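Home | Talks | Workshops | Notes | Contact
Filed under: Shop Talks / Hand Tools
Print this page | E-mail this page

Keeping hex keys together
Speaker notes, evening talk, Wurnen tool library

Opening (before the first slide)

Welcome people, point out the sign-in sheet. Talk runs until 7:30, then tea.

Start with the count from the spring stock check. We had 477 loose hex keys in the big drawer and no complete set among them. Let that sit for a second. Then say what tonight covers: how a key is made, how to tell sizes apart, and where to put keys down while you are using them.

Ask who has a drawer like that at home. Wait for hands.

1. The parts of a key

Long arm, short arm, bend. Hold up the big demonstration key from Geraghty.

Short arm in the screw gives you more turning force. Long arm in the screw gives you reach and speed. Most people only use it one way. Pass the key around and let them try both on the test block.

Ball ends: good for getting in at an angle, bad for the last hard turn. Use the plain end for final tightening. Say this twice, it is the most common damage we see.

2. Sizes and colors

Inch and metric keys look alike and are not the same. A near fit will round out the screw. If there is play, stop and try the next size.

Colored sleeves help a lot. You learn that the red one fits the bike stem and stop reading the tiny numbers. Bare keys have to be checked each time – a strip of tape works if you write on it.

The color order differs between makers. Our Flimex sets and our Mesinport sets do not match, so never mix the two.

3. Out on the table, then into the tray

Next three slides go together. Leave each one up long enough for the back row.

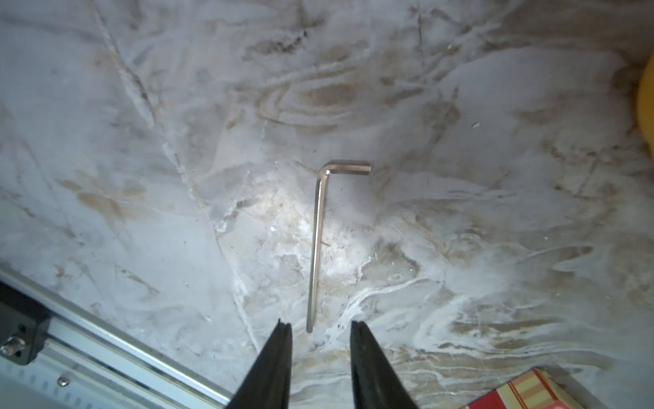 A bare key on a marbled surface. Short arm, bend, long arm, as in part 1. Mention how easily gray metal gets lost on a gray top. 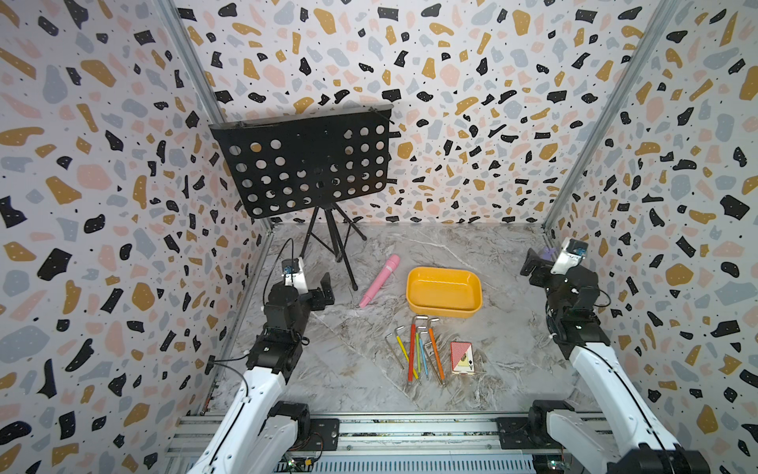 Keys fanned out with the short ends grouped together. Red, yellow, green, blue and orange, with bare ones at the far left and far right. Yellow tray just behind them.
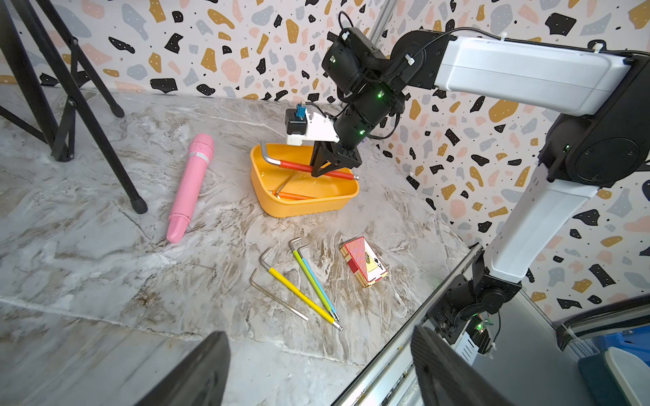 4. What to say about trays

Any shallow tray with a raised edge will do. A baking tin is fine. Choose a bright color if you have the choice.

The rule at our benches: a key is in your hand, in the screw or in the tray. It does not go on the floor, in a pocket or on top of the machine.

Lay the set out before you begin and look for gaps. Do the same when you finish. With a set of 14 this takes less than a minute.

If one is missing, look now. Check under the work first, then your sleeves and apron.

5. Worn keys

Look at the corners of the tip. If they are shiny and round, the key is done. A bare key can be cut back a little with a grinder, keep it cool with water. Do not try this with ball ends.

Bring out the box of bad ones and let people feel the difference with a fingertip.

6. Questions we usually get

Oil? A light wipe if the shed is damp. Otherwise no.

T-handles? Nice for bench work, awkward in tight spots.

Can I borrow a single key? No, sets only. They come back as sets – check yours in at the desk before you leave.

Closing

Remind them that the sorting evening is in June. Bring loose keys from home, marked or unmarked. Gauges are on the side table. Hand out the size chart, one per household, and put the spare copies by the door.

Back to Talks | Previous | Next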